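The Westent Everyday Cloth in Red

We have been selling this cloth for longer than almost anything else in the Sendalance shop, and I still keep a stack of them in my own kitchen drawer (the red ones, always the red ones!). It's a soft, slightly fuzzy cloth that bunches up nicely in the hand, and it's a good, cheerful size for drying glasses, dusting shelves or going over the counters after supper.

People often ask whether so bright a color will look too loud at home. I think it looks wonderful against dark stone, especially a glossy black with white veins running through it, and it's awfully easy to find when you've put it down somewhere and forgotten where.

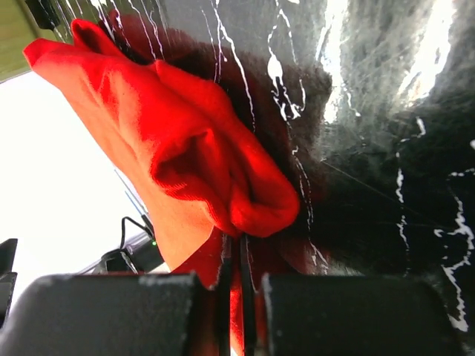 Washing and care

Wash it warm, and please run it by itself the first time or two, as reds do like to share their color. Skip the fabric softener. Tumble dry on low or hang it over the oven rail, whichever suits your house.

Ordering

Sold singly or in packs of 10, item number 706. For larger orders, write to Yolandi Venter at the shop and she'll work out the shipping with you. The next batch of red arrives in November.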